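I've been scrutineering at council elections for longer than I care to admit, and for most of that time my equipment was a clipboard, a thermos and a biro on a string. So when Leidy Palomino from our ward group pressed the Drarico tally kit into my hands in February and told me to give it a proper go at the by-election, I was curious but not exactly itching to change my ways.

The kit comes in a flat grey case a bit smaller than a school atlas. Inside you get a hand clicker with five separate counters, a pad of carbon-backed tally sheets, a folding stand for the sheets and a laminated card on preferences. There's also a little booklet by the Clalel people who do the training evenings, and it's lovely – plain language, decent-sized type, and a section on how to challenge a ballot politely that I'd happily hand to every first-timer in the state.

The clicker is the star. We had four candidates standing in Cuervo ward, so each got a counter and the last one did for informals. The buttons have a good firm press and you can find them by feel, so your eyes stay on the papers, where they ought to be. At our booth the first-preference count came to 1,068, and my tally landed two off the official figure. With the clipboard I'd have been pleased with ten!

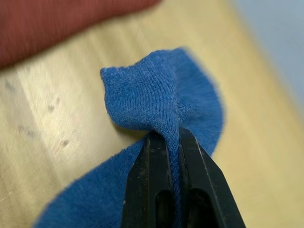
The sheets I'm less sure about. They're ruled for bundles of fifty, and our returning officer bundles in twenty-fives, so I spent the first half hour crossing out headings and muttering. The carbon copy is handy when your candidate's runner comes by wanting numbers, but by the third layer it's very faint, and poor old eyes like mine need it under a strong lamp. If you press hard enough to fix that you go through the top sheet.

When it came to distributing preferences I struggled a bit more. The bottom candidate's 132 votes had to be shared out, and the clicker has a single reset that clears every counter together. I'd have loved to zero one and leave the rest alone. In the end I wrote my totals down, reset the lot and started fresh, and it worked well enough, though I did have to ask the young fellow across from me to repeat a number (he was very gracious about it).

I had a go with the Fasia clicker a couple of years back, and it's cheaper and lighter, but the buttons stuck and the display was hopeless under hall lighting. The Drarico is a much nicer thing to hold at eleven at night.

Would I buy one? For a small branch that scrutineers at more than one booth, yes, and I'd share it around. If you only do the odd count, borrow the clicker from somebody and rule up your own sheets to suit your returning officer. Leidy wants hers back before the state campaign, and I've been a little slow in returning her calls.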